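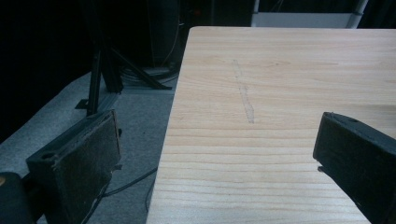 Why Do Clothes Crease?

Put a clean T-shirt in a drawer and it will probably behave itself. Drop the same T-shirt on the floor, leave it under a school bag and a damp towel, and by morning it will look like a map of the Alps. It has been lying still all night. So who did the creasing?

To find out, you need to get very small. Smaller than a thread, because a thread is really a bundle of fibres twisted together, and smaller than a fibre too. Pull a bit of fluff off a cotton wool ball and hold it up to the window. Each wispy hair is one fibre, and it grew on a plant, wrapped around a seed.

Inside every cotton fibre are long, thin chains of a stuff called cellulose. (Say it "SELL-you-lohss". It's also what paper is mostly made of, so your shirt and your maths book are cousins.) The chains lie side by side, and they cling to each other with tiny, weak links called hydrogen bonds. One link on its own is feeble. There are a tremendous number of them, though, and together they hold the fibre in shape.
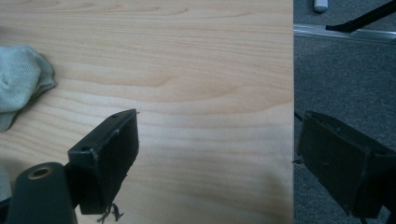 Now bring in some water. Water is a terrible busybody. It wriggles in between the chains, the little links let go, and the chains can slide about. If the cloth happens to be folded or squashed at the time, the chains slide into new places to suit the fold. Then the water dries up, the links join hands again wherever they are, and there is your crease.

You don't need a puddle for this. Sweat will do it, and so will the dampness in the air. This is why the back of your shirt is a disgrace after a long car journey.

Ironing is the same trick played on purpose. Heat and steam loosen the links, the heavy iron pushes the chains flat, and they set again as the cloth cools and dries. Water boils at 100 degrees Celsius, and an iron set for cotton is a good deal hotter than that, so leave it to a grown-up. They will say they enjoy it. They are fibbing.

Do all clothes crease?

Some are much better at it than others. Linen, which comes from the flax plant, creases if you look at it sternly. Wool fibres are naturally crinkly, a bit like springs, so a woolly jumper tends to bounce back. Sheep have never been seen ironing.

Nylon and polyester are made in factories. They hardly soak up any water, so they don't crease easily in everyday wear. Heat is their weak spot. Fold one while it's very warm and the fold can stay put for ages, which is handy for pleated skirts.

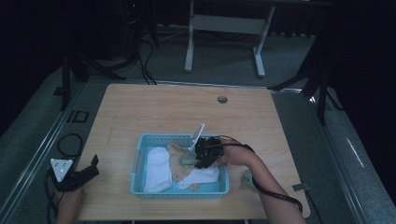
Knitting helps as well. A woven shirt has threads going over and under each other in straight lines, and they're rather stuck where they are. A knitted thing is made of loops, and loops can stretch and shuffle back.

Try it yourself

Find two old cotton hankies. Dampen one with a few drops of water. Scrunch both into balls, put each under a heavy book and leave them for six hours. Then shake them out and compare.

Yareli Huerta's class at Ellbridge tried this, and the damp hankies came out far worse. Reginald Alcantara also tested his own school jumper, which he had apparently been sitting on since May. It was wool, and it looked fine. It did smell a bit.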